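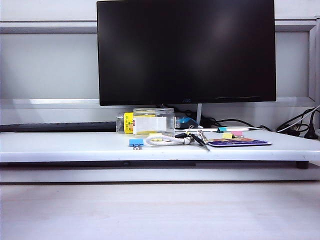

The monitor on its long white riser, screen off.

I'd been trying to get Evelien Van der Linden on the phone since May, and when she finally rang back she was eating toast. "Carry on, I can chew and talk," she said, so I did, and she did, and quite a lot of what follows has been tidied up for crunching.

If you don't know her name you may know Zerkgate, the small-press horror comic she writes and draws, which has now reached its fourth issue. It's set in a drowned harbour town where the lighthouse keeper's family have been feeding something in the cellar for six generations, and I love it to bits. I bought the first one on a whim at a comics fair in a leisure centre (it was the cover, a hand coming up through a bowl of soup) and read it standing up in the queue for the loos.

She started it while working the late shift on the bookings desk at a ferry company. "You'd get a rush at six and then three hours of absolutely nothing," she told me. "I drew the whole of the cellar sequence on the backs of cancelled sailing forms. There's a page in issue one where you can faintly see the word 'vehicle' through the ink, and people write to me with theories about it."

I asked what the theories were.

"That the creature is a ferry. Which is better than what I had, to be fair!"

The first print run was 196 copies, an odd number I had to ask about. She'd ordered 200 and four came back with the pages upside down. She still has those, and no, she won't sell me one, I did try. Issue two went up to 700, issue three to 1000, and for the new one she moved to a proper publisher, Medeiros, who've also put the early issues back in print. Preorders for number four closed at 2787. "I rang them to check they hadn't added my postcode to it," she said.

Has having an editor changed the book? She went a bit quiet at that, and I heard the kettle go on.

"It's made it slower, in a good way. I used to get to the nasty bit by page five every time, I couldn't wait. My editor asked me to try holding it back till page eighteen, and I sulked for a week, and then I drew it and it was horrible. Properly horrible. I had to leave the landing light on."

She's talking about the staircase chapter, and if you've read it you'll know. I won't spoil it for the rest of you, except to say that I've gone off banisters. What got me was the colouring, all those flat greens with one warm yellow window that keeps turning up in the wrong place. She does the line work on paper with a dip pen and then colours on the computer, mostly at night, and she says the yellow took longer to choose than the name of the town.

We got on to influences, and I was all ready for the usual films, but she mostly wanted to talk about a puppet programme she half remembers from childhood and has never been able to track down. There was a fox in it with no back to his head. "I've drawn that fox about once a year since I was seven. He's in issue three, behind the fishmonger's. Have a look."

(I had a look. He is. I wish I hadn't.)

Next up is Kundport, a shorter book set further along the same coast, with a new cast and, she promises, one survivor from Zerkgate. She wouldn't say who. There's also a script called Zemotham that she's been fiddling with for years, a ghost story set in a caravan park out of season, and she'd like somebody else to draw that one. "I can't do caravans. All my caravans look like bread."

Before she went I asked if the thing in the cellar would ever be shown in full. So far we've had an elbow, some teeth and what might be a wing.

"I know what it looks like," she said. "I've got it in a drawer. My sister's seen it and she said, 'Oh, it's got Dad's ears.'"

Zerkgate issue four is out now from Medeiros, and the first three are back in the shops if you want to start at the beginning, which you should, with the lights on.

We use cookies to remember your settings and see which pages get read. Accept all | Manage cookies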